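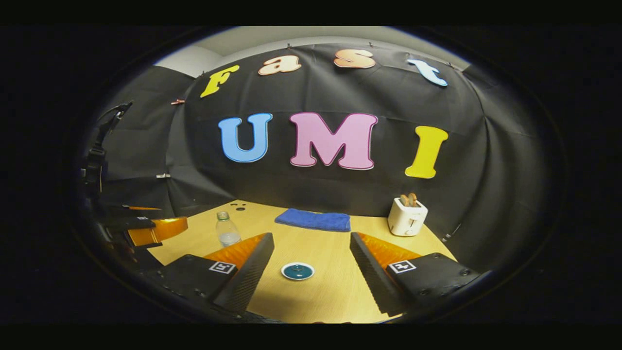

Telón de fondo

Un telón de fondo es una superficie continua, por lo general de tela, papel o vinilo, que se coloca detrás de una mesa, un expositor o una persona para aislarlos visualmente de la pared. Se emplea en fotografía, en ferias, en actos escolares, en fiestas y en demostraciones de sobremesa. Cuando lleva un rótulo cumple además la función de cartel, y en ese caso suele hablarse de telón rotulado.

El término procede del teatro, donde designa el lienzo que cierra el escenario por detrás. En el uso doméstico y de pequeños talleres se aplica a cualquier paño colgado, sin importar su tamaño ni si está pintado. En América se emplean también las voces «fondo», «cortina de fondo» y el anglicismo «backdrop».

Materiales

La tela es el material más habitual en los montajes que se guardan y se vuelven a usar. Las variedades corrientes son la muselina de algodón, la sarga, el poliéster de punto y el terciopelo sintético. La muselina admite bien el tinte pero se arruga con facilidad. El poliéster de punto puede tensarse y recupera su forma, mientras que el terciopelo absorbe mucha luz y se prefiere cuando se busca un negro uniforme.

El papel en rollo da una superficie lisa, sin pliegues, y se corta cuando el extremo se ensucia. El vinilo se limpia con un paño húmedo, aunque produce reflejos con luz frontal.

Color

El negro es frecuente porque disimula las costuras y las sombras y hace resaltar los colores claros. En cambio, deja ver el polvo, las pelusas y las marcas de doblez, sobre todo con luz lateral. El blanco y el gris se reservan para la fotografía de producto. El verde y el azul intensos se utilizan cuando el fondo va a sustituirse por otro en la edición.

Los objetos transparentes plantean una dificultad particular. Una botella de plástico incoloro se distingue ante un fondo negro sobre todo por los reflejos blanquecinos de su superficie, y ante un fondo blanco por el contorno oscuro de sus bordes.

Sujeción

Los sistemas de sujeción más comunes son el travesaño con soportes verticales, la cuerda tensada entre dos puntos y la fijación directa a un panel. En los tres casos se recurre a pinzas. Las pinzas pequeñas y oscuras se colocan en el borde superior, donde pasan casi inadvertidas sobre una tela negra. Las de color, como las rojas, o las plateadas quedan más a la vista y suelen usarse en los laterales, para recoger un pliegue.

La separación entre las pinzas determina la caída del paño. Si están muy alejadas, el borde superior se comba entre una y otra y se forman pliegues verticales. Si el paño se tensa de un solo lado aparecen arrugas diagonales. Para un telón de 286 cm de ancho se recomienda empezar por las esquinas, fijar después el centro y repartir las pinzas restantes desde allí hacia fuera.

Rotulación con letras recortadas

La rotulación puede imprimirse sobre la tela o hacerse con letras sueltas. Las letras recortadas tienen la ventaja de que se cambian de un acto a otro. Se fabrican en cartulina, fieltro, goma EVA o vinilo, y se fijan con cinta de doble cara, alfileres, velcro o unas puntadas.

Es común que las letras lleven un reborde de otro tono, ya sea blanco o más oscuro que el relleno. El reborde separa la letra del fondo y ayuda a leerla a distancia. Un relleno rosa con contorno magenta, o uno celeste con contorno azul y blanco, se distingue bien sobre el negro. Los tonos pastel de un mismo valor, como el melocotón y el amarillo pálido, se confunden entre sí con poca luz.

La disposición más sencilla es la línea recta. También se usa el arco, en el que las letras extremas se inclinan siguiendo la curva. En los rótulos de dos líneas suele combinarse una primera fila pequeña y arqueada con una segunda de mayúsculas grandes, a menudo con remates rectangulares. El rótulo «Fast UMI», con las cuatro letras de la primera palabra en arco y las tres mayúsculas debajo, responde a ese esquema. La mezcla de mayúsculas y minúsculas, junto con las inclinaciones desiguales, da al conjunto un aire informal propio de la decoración de fiestas.

Relación con la mesa

Cuando el telón se coloca detrás de una mesa, el rótulo debe quedar por encima de los objetos expuestos. Una mesa de tono madera claro contrasta con el fondo negro y marca con nitidez la línea horizontal del borde. Los aparatos altos, como las tostadoras o las cafeteras, se sitúan de modo que no tapen la fila inferior de letras.

Un manual de montaje de Boglárka Balogh, editado por el taller Gendthorpe, aconseja dejar unos 131 cm entre el tablero y el borde superior de la tela en rótulos de dos filas. El mismo manual advierte que las medidas deben tomarse con el paño ya colgado.

Mantenimiento y almacenaje

Las telas se guardan enrolladas en un tubo de cartón cuando se dispone de espacio. Dobladas ocupan menos, pero conservan un pliegue horizontal que cuesta eliminar y que suele coincidir con el centro del paño. El vapor aplicado por el revés, con la tela colgada, lo atenúa. La plancha directa no es adecuada para el terciopelo ni para los tejidos con restos de adhesivo.

Las letras se retiran antes de enrollar la tela y se conservan planas, entre hojas de papel.

Véase también: ciclorama, guirnalda, mantel, pancarta, rotulación.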